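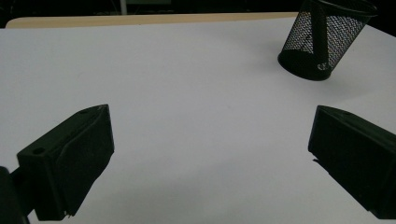

From: Tyra Isaksson
To: Trurncombe singers list
Date: August 10, 2021
Subject: Re: Khumalo set, running order

Jacobus Nkosi wrote:
> Can we open with Prumari instead of Zident? The altos come in
> cold on Zident and it showed in February. Also, is the second
> verse staying in?

Fine with me. Prumari opens, Zident moves to just before the break. The second verse stays, but drop the repeat - the set runs 12 minutes without it and we don't have more time than that.

I've put the parts up again with the breath marks fixed in bars 2 and 3. Please throw out the old copies. Tenors, your low line on the last page was a third too high in the old one.

We still need two people for the hand drum part. It's simple and you can sing while you play it. Write to me off list if you want it.

Tyra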